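I have been putting off the fabric pile since April, and this week I finally ran out of excuses. It started with one tote bag from the Claveck outlet (remnants by the pound, which is dangerous for a person like me) and then it just kept growing, because every time I cut something out I threw the leftovers on top and told myself I'd sort them later.

Later came! I put on a podcast, made a big coffee and started pulling things apart.

My rule going in was simple: anything bigger than a dish towel gets folded and goes back on the shelf, anything smaller goes in scraps, and anything I can't remember buying goes in the giveaway bag for the Pranutgate swap. The giveaway bag filled up fast. I apparently went through a phase of buying orange checks. I don't wear orange checks, and I don't know anyone who does.

The yellow was the real problem. I bought a long length of it for curtains – 465 cents a yard on clearance, which I remember because the lady rang it up as 465 dollars and we both had to sit down – and the curtains never happened. It has been crumpled up ever since, and mustard shows every single crease. 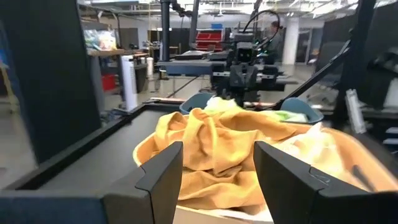 *The mustard mountain, with a bit of lime green trying to get out the back.*

So now I have to decide what it's going to be. I looked at the Turunen apron pattern, the one with the crossed straps, and I think I can get two out of it if I cut carefully and don't mind a seam in the ties. The cream would be nice for pockets. I also thought about napkins, but I made napkins last year and we still use paper towels, so let's be real.

The greens are staying together. I like having a light one and a loud one next to each other, and I've got a half-finished Uvik quilt block that needs exactly that. It needs 63 more blocks too, but we're not talking about that today.

A few things I'd do differently next time: iron first, sort second. I did it backward and ended up refolding half the shelf. I'd also skip the wide shallow bins for big pieces, since you can heap so much in them and then the stuff at the bottom never sees daylight. They're great for scraps, though, so I'm keeping mine for that.

It took me 90 minutes, plus a break for toast. The yellow is soaking in the sink right now and I'm going to press it tonight if I can find the spray bottle.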